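Re: [flavitari-users] How many demos before the thin parts stop slipping?
From: Merle Rutherford
Date: 14/08/2023

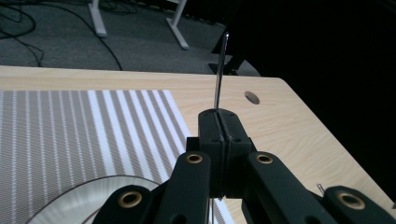 Carleen, great question, and good timing! We've been on thin parts since April and I'm having more fun with them than with anything else on the Pradmont list.

Carleen Sutcliffe wrote:
> We have 100 demos of the needle pick from the Clommont bench and the
> policy still closes beside the needle about as often as on it. Do we
> just keep recording, or is something off with how we collect? Also,
> do you throw out the takes where the person fumbles?

Keep recording, but change what you record. Our first batch was 400 takes and nearly all of them came in from the same side, at the same height, by the same person (me). The policy learned my wrist very nicely and that was about it. Then we added 33 takes where we started from odd places on purpose, with the needle leaning one way or the other, and those did more for us than the whole last week of the big batch!

As for fumbles, we keep them if the person recovers and finishes. A take where you miss, back off, open up and come in again is gold. If the needle ends up on the floor, we drop it.

Other things worth trying:

- Close slowly. With pads this narrow, a fast close gives you hardly any frames near contact, and those are the ones you want.
- Hold still for a beat after the grasp, then lift.
- Leave other stuff on the table and shift it between takes. A mat, a disc, whatever is lying there.
- Swap operators. We have 9 now and you can really see the difference in approach angles.

I haven't sorted out the lighting yet. A shiny shaft looks like a different object depending on what's behind it, so I'm recording against dark and light backgrounds both. Faulkner has a script for splitting takes by brightness, and I'll post it once I've cleaned up the paths.

Would you send me a few of your misses? I'd love to look through them.

Merle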